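Rules for Robots That Share a Kitchen

A robot does not know that a stove is hot or that a person's fingers hurt when they get squeezed. People have to think about those things first and write them down as rules. This page tells you about some of the rules that robot builders follow.

Rule one: keep the speed down near people

A robot arm can be heavy. If a heavy thing moves fast and bumps you, it hurts. So when a person is close by, the arm has to slow down or stop. Some robots have sensors that notice a person coming near. Others have a soft covering on the parts most likely to touch someone.

Rule two: there must be a stop button

Most robots that work near people have a big stop button, usually red. Anyone in the room is allowed to press it, even a visitor, and you do not have to ask first. After a stop, the robot must not start again by itself. A person checks that all is well and then starts it. 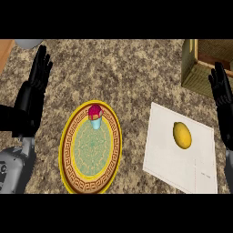

Kavitha Nambiar

Rule three: practice on a computer first

New robot programs are often tried out in a simulation — a kind of computer world that works a bit like a video game. The counter, the cupcake on its tray, the lemon and both black robot hands are all drawn by a computer. If a simulated hand squashes a simulated cupcake, there is no mess to wipe up, and the builders can fix the program and try again.

At a robot workshop called Gandetti, a new kitchen task has to be tried 100 times in simulation before a real arm may do it. The builders write down every mistake. One task, called Ondden, needed 213 tries before the team was happy with it.

Rule four: test the real robot too

A simulation can be wrong. A real lemon may be softer or more slippery than the computer one. The first real tests are done slowly, with two people watching. One watches the robot, and the other keeps a hand near the stop button.

Rule five: food needs clean hands

You wash your hands before you cook. Robot hands that touch food have to be clean as well, and they must be made of materials that are safe for food. Small gaps where crumbs can hide are a problem, so builders try to leave them out or cover them.

Who writes the rules?

Groups of experts from many countries meet and agree on rules called standards. A standard can take years to finish. When robots learn to do new jobs, the experts meet again and change the parts that are out of date.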